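Measles cases in Lurkholm district rise to 168

08/08/2020

Health officials in Lurkholm have confirmed 22 new measles cases, bringing the total since the outbreak began to 168. Most of the patients are children under five who had missed at least one dose of vaccine.

The first cases were reported in the town of Herner and the disease has since reached Corrigan, where the district hospital has opened a separate ward. Two children remain in serious condition. No deaths have been reported.

A shipment of 3000 vaccine doses arrived at the Corrigan clinic this week, and 615 children have already been given a shot. Mobile teams will visit the villages north of Herner next – several of them have no health post of their own.

Parents are asked to bring vaccination cards if they have them. Children without a card will still be seen. The district says a second round of shots is planned for November.
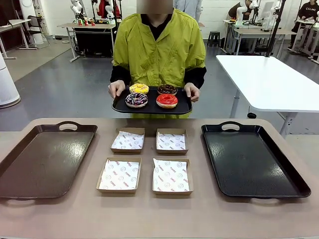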